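# Hand-held gripper: care and repair FAQ

For users of the two-finger gripper at the Flornidberg site. Spares are kept in the Duan cupboard.

**How often should I clean the finger pads?**

At the end of each session. Wipe them with a damp cloth and let them dry before you put the gripper away. Don't use solvent, as it hardens the ribs.

**When do the pads need changing?**

After 2000 grips, or sooner if the ribs have gone flat or a corner is lifting. Change both together. Old and new pads grip differently, and cans and smooth bottles start to slip first.

**Can I use it on packaging and other rubbish?**

Yes, as long as everything is empty. Drink residue gets behind the pads and is a nuisance to shift.

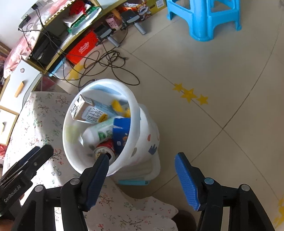 Cans also have sharp edges around the ring-pull, so check the pad tips for nicks afterwards. A small nick is fine. If you can catch a fingernail in it, fit a new pad.

**The fingers no longer meet squarely. What do I do?**

Switch off and look at the screws on the finger brackets. Nip them up by hand, close the fingers on a sheet of paper and pull. If it slides out on one side, slacken that finger, reseat it and try again. Allow 5 minutes.

**The jaw feels stiff.**

Brush out any grit first. Don't oil it. If it is still stiff after 2 cleans, fill in form 78 and leave the gripper on the Widadeck shelf.

**Who orders new pads?**

The Amedness stores desk, open until 4 pm. Orders placed in December arrive in January.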